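Prarnwood
Tables and Benches > Light Work > Livik

Livik work table, fixed height, Asberg frame

Item status: in stock, ships flat
Price: see price list for your region
Download: assembly sheet, drilling plan, care sheet

Overview

Livik is a fixed-height table for light bench work, sorting, inspection and packing of small goods. The top is flat, made up of two panels with a fine joint between them. It mounts on the Asberg steel frame, which is supplied in the same carton set. The table can stand alone or be joined side to side with other Livik tables of the same depth.

The top is made by Vainio to our drawing. The frame is welded at the corners and bolted at the legs. All bolts are the same thread and use the same hex key, supplied.

Livik replaces the earlier table of the same name that had a folded steel edge. Legs from the earlier table do not fit the current frame. Tops are interchangeable if the drilling plan is followed.

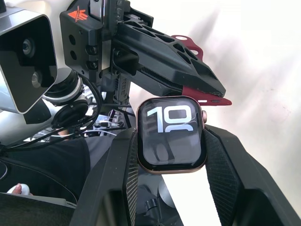
Top panel

The panel is 27 mm thick and the same color on both faces. Edges are sealed at the factory on all sides. The front edge has a small radius; the rear edge is square so that the table can be pushed flat against a wall or another table. Corners are rounded to match the front radius.

Surface gloss is low. Under overhead lighting this limits glare when small parts, screws or printed labels are being read. The surface is suitable for pencil and removable tape. Marker ink should be taken off the same day with the cleaner named on the care sheet.

The panel is not rated for hot tools. Use a bench mat under soldering irons, glue guns and hot plates. It is also not a cutting surface. Knife marks go through the face layer and cannot be sanded out.

Colors: Sand, Pale Gray, Chalk. Sand and Chalk are stocked. Pale Gray is made to order and cannot be returned once cut.

Frame

The Asberg frame has 4 legs and a closed rail under the top. The rear rail is set in from the edge to leave room for cables and a wall skirting. There is no crossbar at the front, so a stool can be used anywhere along the length.

Each leg has a screw-in foot. Turn the foot by hand for coarse leveling, then lock it with the thin nut. Feet have a plain rubber face. Felt faces are available for wood floors.

The frame is powder coated in dark gray. Touch-up paint is sold separately. The coating is electrically insulating; if the table must be grounded, use the bare boss inside the left rear leg and check continuity after assembly.
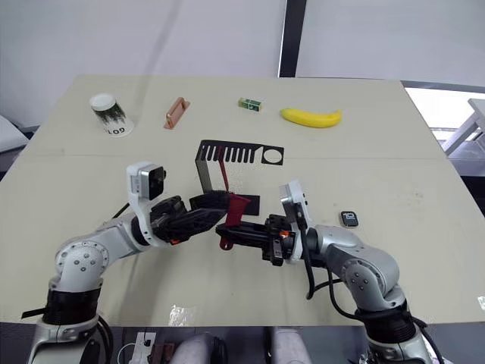
Specifications

Length: 1,372 mm
Top thickness: 27 mm
Legs: 4
Evenly spread load: see the load table on the assembly sheet
Point load, center of top: 40 kg
Frame: steel, powder coated
Adjustment: screw feet, leveling only
Assembly: hex key, supplied; two people advised
Use: indoors, dry rooms

The point load is stated for a table that stands level on all feet and is not joined to another table. A bench vise should be placed over a leg and never at mid-span. Clamp-on lamps, magnifiers and small stands may be placed anywhere along the front or side edges. Use a backing pad under the clamp screw.

Joining tables

Two plates and eight bolts are needed for each joint. Level each table first, then bring the rails together and fit the plates loosely. Check the tops with a straightedge before tightening. If one top sits high, correct it at the feet. Do not pull the tops level with the bolts, as this twists the frame and the joint will open again under load.

Rows of more than three tables should be fixed to the wall at each end. Wall brackets are listed under accessories.

Handling small goods

For inspection of watches, phones, camera parts and other finished goods with polished cases, we advise a soft mat or a lipped tray. The bare top is hard enough to mark plated metal if an item is dropped. It will also let round parts travel. The lipped tray sits on the surface without fasteners and can be lifted off with its contents.
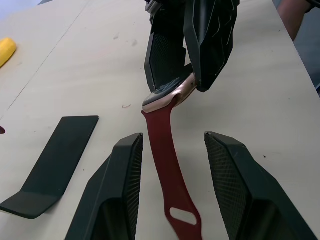

Smartwatch with a rose-gold metal case, over a light beige tabletop.

Mats should be lifted at the end of the shift. Rubber mats left in place for long periods can stain light colors, Chalk most of all. Silicone mats have not shown this in our tests.

Accessories

Lipped tray, half length
Lipped tray, full length
Silicone mat
Rear cable channel, clips to rear rail
Under-top drawer, single, lockable
Joint plate set
Wall bracket, pair
Felt foot faces, set of 4
Touch-up paint, dark gray

The drawer and the rear cable channel can be fitted together. The drawer cannot be fitted over a joint plate. On a row of joined tables, place the drawer at the center of its own table.

Older cable channels with the screw tab will fit if the tab is cut off. File the cut end before running cables through it.
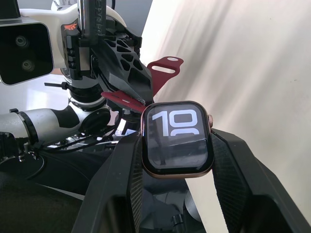 Care

Wipe with a damp cloth and mild dish soap, then dry. Alcohol wipes are acceptable for spot cleaning. Do not use acetone, scouring powder or abrasive pads. Standing water should be removed from the edges first, where the seal meets the face.

Check the leg bolts after the first month and then once a year. If a foot has worked loose, reset the level before locking the nut.

Delivery

Livik ships in two cartons. The top travels flat with corner guards and should be stored flat. If it must stand on edge, stand it on the long rear edge and use it within a few days. Let the top rest unpacked in the room overnight before it is bolted down.

Report carton damage to the carrier at delivery and keep the packing until the claim is closed. Missing hardware is replaced free of charge; quote the number printed on the bag label.

Orders placed in January ship after the annual stock count.

Technical questions, including custom drilling and cutouts: Maximiliano Saavedra, product support, Prarnwood. Please send a drawing with all dimensions taken from the rear left corner of the top.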